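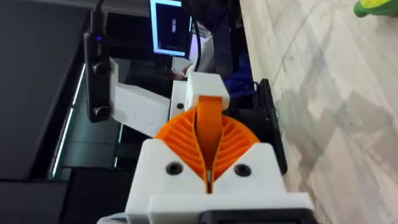 **Lenni Manninen**
Kit columnist, Trerstead Town supporters' page
September 5, 2026

Right, I've been putting this off since February but I've finally ranked every Trerstead goalkeeper shirt I can find a decent photo of. Thread! (Outfield shirts can wait, I only have so many evenings.)

**1/** We start with the Hirkar years. Hirkar only really had one idea for keepers, and it was padded elbows you could have slept on. The green one from '84 is still lovely though — soft collar, proper stitched badge, numbers that looked ironed on by somebody's nan.

**2/** Then the club went to Mollah and everything got loud. Purple zigzags, yellow cuffs, a sponsor in a font I can only call "kebab shop". I wanted one so badly. My mum said no and I still bring it up at Christmas.

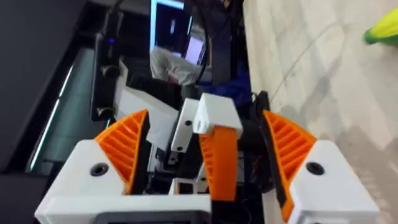 **3/** Anyway, the away version of that Mollah shirt was only worn 2 times, both defeats, and Gerasimos Vlachopoulos swears he has one in his loft. Gerasimos, mate, it's been five years. Go up the ladder.

**4/** Sillent took over after that and played it very safe. Plain grey, plain black, plain grey again. Isauro Zavala messaged to say the second grey is "a grower". It is not a grower, Isauro. They wanted £159 for the boxed reissue as well!

**5/** So my top spot goes to the green Hirkar, with the purple Mollah just behind. Guoqing Yao has already told me I'm wrong, and Cornel Sârbu wants a recount. Replies are open, photos of your own shirts very welcome — socks too if you've got them.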